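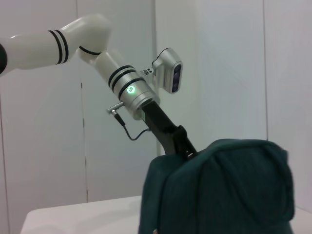

The teal-green bag, lower right

marina_liapis
3/23/19
So I'm down to two bags for the Suvska trip and I can't decide! The dark teal fabric one is my Studton, and then there's the Holzer, which has a zipper and a stiff bottom. I love the soft one - it squashes into any locker - but my husband says I'll be digging for socks for 5 days.

bralley944
Your husband is right. Soft bags eat socks. Holzer.

Benoît Pichon
Disagree with bralley. I did 30 nights with a fabric bag last May and never lost a thing. Roll your clothes, shoes go in first, done.

bralley944
And when it rains?

Benoît Pichon
Trash bag inside. Costs nothing.

marina_liapis
Ooh, I have trash bags (so many trash bags). Leaning teal, but let me try packing both tonight and I'll post again.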